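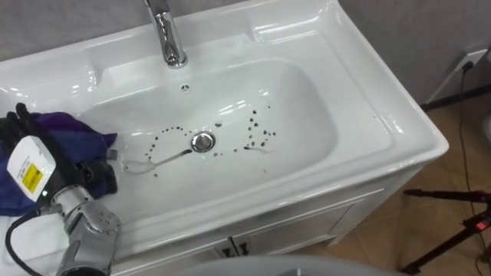

Voduver

A little library for loading, cleaning up and poking at graph data. I wrote the first version to get myself out of a mess of one-off import scripts, and it has grown a bit since then. If you have a pile of CSV files with people, places and things in them, and you'd like to end up with nodes and relationships that make sense, you're in the right spot!

Voduver sits between your raw files and your graph database. It reads the files, works out which rows are talking about the same thing, and writes out a set of batches you can load. It doesn't replace your database and it doesn't draw pictures. (People keep asking about the pictures. Sorry!)

What's in the box

You get three commands and one sample dataset. The commands are voduver scan, voduver merge and voduver push. The dataset is called Bondberg, and I'll get to it further down, as half the mail I receive is about Bondberg and not about the code.

scan looks through a folder and tells you what it thinks your node types are. It's a guess, and it prints the guess as a plain text file called types.txt so you can fix it by hand. Please do fix it by hand. I once let it run over a folder of invoices and it decided that "Tuesday" was a customer.

merge is where most of the work happens. It compares rows by whatever keys you listed in types.txt and folds the duplicates together. You can set how strict it is with the --tight option, from 1 to 5. I leave mine on 3 for nearly everything – 5 only matches exact strings, and 1 will happily marry off every Smith in the file.

push sends the result to your database. It only speaks to one server at a time and it stops at the first error. I like it that way, but I know some of you don't, and there's an open ticket where you can tell me so.

Installing

You need Python 3.5 or newer and a graph database you can reach over the network. Then:

pip install voduver
voduver scan ./myfolder

If pip complains about the parser package, upgrade pip first and try again. On Windows the install works fine, but the progress bar comes out as question marks. I haven't gotten to the bottom of that one yet.

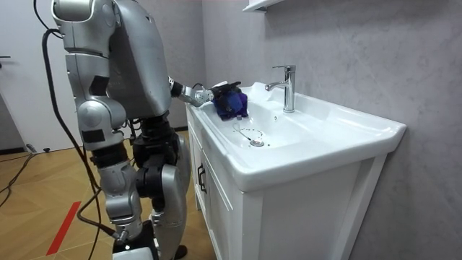

After the first scan, open types.txt in any editor. Each line is a node type, then a colon, then the columns that identify it. A line starting with # is ignored. So this is a perfectly good file:

# my types
Person: email
Company: name, city
Product: code

Save it, run voduver merge ./myfolder, and go get a coffee. Small folders are done before you reach the kitchen. Bigger ones take a while, mostly because the name matching compares a lot more pairs than it really should. Kai Albers has been rewriting that part and his branch is already much faster on my laptop. It isn't merged yet, so if you're feeling brave, check out the branch called pairs-again and let us know what breaks.

The Bondberg dataset

Bondberg is a made-up town with a made-up chamber of commerce. I generated it so that there'd be something to test against that doesn't contain anybody's real phone number. It has 146 companies, 168 people and 20 streets, spread over four CSV files. There are 71 duplicates hidden in there on purpose, and the file answers.csv lists every one of them, so you can check how well your settings do.

Some things to know before you use it:

The people file has swapped first and last names in a few rows. That's deliberate.

The street names have umlauts, and one of the four files is saved in Latin-1 while the others are UTF-8. Also deliberate, and yes, I've read your emails about it :)

The column called ref_old means nothing. It was left over from an early generator, and then people started writing tests that depended on it, so now it's staying.

The relationships are WORKS_AT, OWNS and LIVES_ON. There's no direction column – WORKS_AT always goes from person to company, OWNS the same way, and LIVES_ON from person to street.

You can use Bondberg for anything you like, including talks and classes. Mareike Reinholz used it for a workshop and wrote a really nice set of exercises to go with it, which live in the exercises folder. Start with number two. Number one is mostly about installing Java.
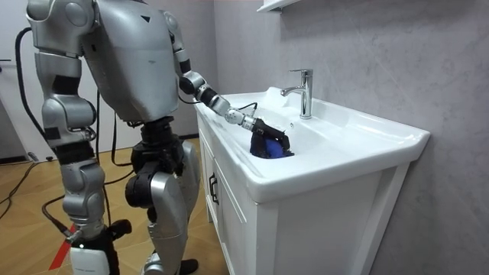 Add-ons

Two add-ons exist so far, and both live in their own repositories.

Prurkodley adds a fuzzy address matcher. It's the one to get if your data has the same street spelled five different ways. You install it with pip and then put use: prurkodley on the first line of types.txt. It's a bit hungry for memory, so close a few browser tabs first.

Rathjen turns the merge log into something a human can read, grouped by node type, with the doubtful matches at the top. I use it every single time now and should probably move it into the main package.

If you write your own add-on, let me know and I'll list it! The hook is a single function called on_pair that gets two rows and returns a number from 0 to 1. There's a bare-bones template in the templates folder.

Known problems

Columns with a line break inside a quoted field confuse scan. merge copes with them.

push doesn't retry if the connection drops. Run it again with --from and the number of the last good batch, which it prints before it quits.

Empty files crash scan with a very unhelpful message about tuples. Delete the empty file and carry on.

Changes

0.6, released 26/09/2018: the --tight option, Latin-1 detection, and the answers file for Bondberg. types.txt files from 0.5 still work, but the old --loose option is gone. Use --tight 1 if you miss it.

0.5, released in April: first version with push. Before that you had to load the batches yourself.

Helping out

Bug reports are very welcome, especially with a few rows of the data that caused the trouble (change the names first, please). Pull requests too, and small ones get looked at fastest. The code is under the MIT license, and Bondberg is CC0.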